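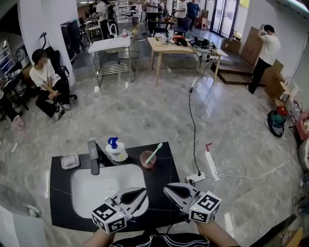 开演前三分钟，观众席的灯还亮着

小城剧团“Younis”排新戏的消息，是从一家面包店传出来的

八月的傍晚，Sallska老街上最热闹的地方既不是夜市，也不是河边的露天酒吧，而是旧磨坊二楼那间排练厅。窗户全敞着，台词一句一句往街上掉，楼下等面包出炉的人跟着听，听到后来，有几位老太太已经能接上第二幕的下半句了！

排的是《守灯人的晚餐》，Younis剧团今年的大戏。故事发生在一座快要停用的灯塔里，一家四口围着一张桌子吃最后一顿饭，吃着吃着，把二十年没说的话全倒了出来。没有换景，没有中场休息，从头到尾就是一张桌子、四把椅子和一盏忽明忽暗的灯。

导演Siham Zaki第一次读到剧本是在长途车上，一口气读完，坐过了站。“我站在一个完全不认识的车站里，脑子里已经在想那盏灯该挂多高了。”她说话很快，手也跟着比划，讲到兴头上会突然站起来，把父亲那个角色从门口走到桌边的路线走一遍给你看。那段路在台上只有七步，她和演员磨了整整两个下午，最后定下来的走法是前四步快，后三步慢，在最后一步之前停一次呼吸。

我在排练厅坐了一晚，那一次停顿，后背真的起了鸡皮疙瘩。

演父亲的是Mohcine Fawzy。看过去年那出《盐仓》的观众一定记得他，就是那个从头坐到尾、台词不多却抢走全场目光的账房先生。这回正好倒过来，他的台词量是全剧最大的，光是第三场那段独白就有479个字，中间只有女儿插一句“汤凉了”。Mohcine背词的办法是边走边背，从家走到磨坊，正好背两遍。下雨天走得急，第二遍就背不完，只好绕着磨坊再转一圈。

“最难的是那句‘汤凉了’之后，”他说，“前面的火气全在，可是你得坐下来喝汤。怎么喝，喝几口，勺子放不放回碗里，每一种都是不同的父亲。”

现在的版本是喝一口，勺子一直拿在手里。到首演那天会不会变，Siham不肯保证。

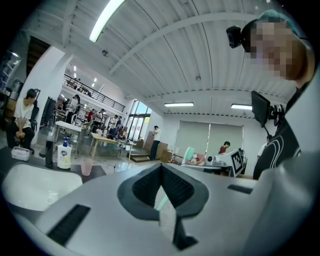 头戴青绿色帽子、身穿黑底白纹外套的人俯身靠近。

剧场本身也值得专门跑一趟。Gustano剧场只有200个座位，最后一排离台口近得能看清演员手上的动作。它从前是粮食交易厅，天花板上还留着当年的木梁，声音打上去再落下来，带一点点暖。剧团试过用麦克风，试了一场就全撤了，说在这间屋子里用扩音简直是浪费。

灯光由本地的Rikar工作室负责，这是他们头一回接话剧，之前做的多是露天音乐会。整出戏设计了59个灯光变化，大部分细微到你根本察觉不出来，只觉得窗外的天在一点一点黑下去。等到灯塔的光第一次扫过餐桌，四张脸依次亮起又暗下，排练厅里坐着的几个人全都安静了，连楼下面包店的铃铛声都听得清清楚楚。

音乐也极省。只有一把大提琴，乐手坐在侧幕，观众看不见。开场用一个长音，从观众席的灯还没灭时就开始，低低地垫在说话声和翻节目单的声音下面，慢慢地，聊天的人自己就停了。Siham特别喜欢这个处理，她说想让大家在不知不觉中走进那间屋子。所以请务必早一点入座，踩着点进场的话，会错过整出戏里我最偏爱的三分钟。

要挑毛病也有。第二场母女俩争论要不要搬走，来回的次数偏多，我看的那晚节奏在那里松了一下。演女儿的年轻演员嗓子很亮，吵起架来漂亮极了，可是低声说话时有几个字尾巴被吃掉。排练后她自己先提了出来，拉着演母亲的前辈又对了好几遍，等我下楼的时候，楼上还在说那几句。

还有一件小事想写下来。戏里那顿晚餐吃的是真东西：面包是楼下现烤的，汤是萝卜汤，少盐，免得演员口渴。Mohcine对此十分满意，他说以前在台上吃过纸板做的鸡腿，嚼了整整一季。

散戏后剧团照例会在门厅留一会儿，和观众随便聊。去年《盐仓》那几场，有人从剧情聊到自己的祖父，一直聊到关门。今年这出讲的是一家人，估计话只会更多。

演出信息
《守灯人的晚餐》，Younis剧团
地点：Sallska，Gustano剧场
八月首演，每晚七点半开始，六点五十分开放入场
全长一小时四十分钟，无中场休息，迟到观众须在门厅等候，由工作人员安排入场
门票在剧场售票窗口及楼下面包店均有出售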